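平日の午後の小さなソケット

シグルン・エクルンドさんから電話がかかってきたとき、私はちょうど昼ごはんの皿を洗っていて、手が泡だらけだった。それでも出たのは、あの人が平日に電話をよこすなんて、猫が逃げたか、パソコンが死んだかのどっちかだからだ(猫は去年二回逃げている)。

「動かないの、あの箱が」

パソコンのほうだった。

私の店は「フェルカード」という。修理屋といっても看板は小さいし、隣のパン屋の看板のほうがずっと立派で、しょっちゅうバゲットを買いに来た人がうちに入ってくる。店主は私、手伝いは姪の友だちのリンネア・スンドクヴィストひとり。リンネアはまだ学生なのに、私よりよっぽど落ち着いて箱を開ける。
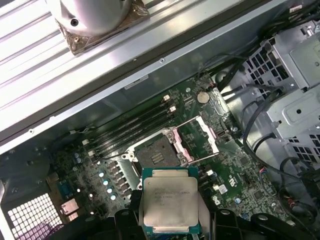 シグルンさんの箱は、亡くなったご主人が組んだものだそうだ。中に帳簿も写真も手紙の下書きも、全部入っているらしい。「新しいのを買えばって息子は言うんだけどね」と、電話の向こうで十分くらい話していた。私はこの手の話に弱い。弱いから儲からない。店の台の箱を横目で見ると、ソケットの押さえ板は開いたままで、その上にピンク色のカバーが斜めに乗っかっている。あのピンク、私は大好きなのだ! 緑の基板と灰色の金具ばかりの世界に、ひとつだけお菓子の包み紙みたいなのが混じっていて、見るたびにちょっと元気が出る。そう電話で言ったら、シグルンさんは「あなた、聞いてる?」と言った。聞いてます、聞いてますとも。

結局、その日のうちに迎えに行くことになった。シグルンさんの家までは坂ばかりで、ほぼ400段の石段がある。箱を抱えて下りるのは私で、リンネアは後ろから「角、ぶつけないでくださいね」と言う係だった。途中でオスムンド・グランストレムさんに会い、荷物を見て「引っ越しかい」と聞かれた。箱ひとつで引っ越す人がどこにいるんだろう。でもオスムンドさんならやりかねない。

店に着いて台に置くと、リンネアがまず蓋を外し、しばらく黙って中をのぞいた。

「おじさん、字があります」

ケースの内側に、鉛筆で小さく書いてあった。「ヴティレル、六回目。今度こそ」。ヴティレルというのは、どうやらご主人がこの箱につけた名前らしい。六回目ってことは、五回は失敗したのか。私は会ったこともないその人が急に好きになった。私だって最初に組んだときは、レバーを下ろすのが怖くて、いったん台所に行ってコーヒーを淹れて、飲んで、戻ってきて、それでもまだ怖かった。あの、ぎゅっという手ごたえ。壊したと思うでしょう、あれは。今でも思う。 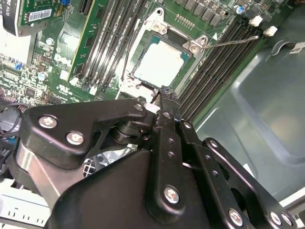 六回目の箱

悪かったのは電源だった。チップも基板も無事で、私たちはさんざん身構えたぶん、ちょっと拍子抜けした。「マグヌソン」の棚から中古の電源を出してきて(マグヌソンは棚の名前。前の店主の名前でもある)、つないで、ボタンを押すと、ファンが年寄りのくしゃみみたいな音を立てて回りはじめた。リンネアが小さく拍手した。

画面に出てきたのは、帳簿でも写真でもなくて、書きかけの手紙だった。読んじゃいけないと思って目をそらしたけれど、一行目だけ見えてしまった。「シグルンへ。やっと動いた」

電話をかけると、シグルンさんは最初の呼び出し音で出た。動きましたよ、と言ったら、しばらく返事がなくて、それから猫の鳴き声がした。

「鉛筆の字、消さないでおいてくれた?」

もちろんそのままです、と私は答えた。リンネアは横でもう蓋を閉める用意をしていて、ネジを小皿に並べている。帰りの石段は上りだ。私はバゲットを一本買ってから行くことにした。
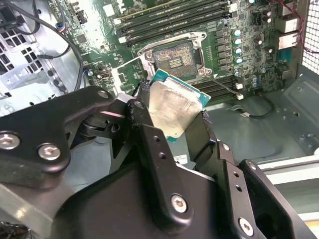

開いたソケットと、その手前のプロセッサー。銀色の面に灰色の汚れがうっすら残る。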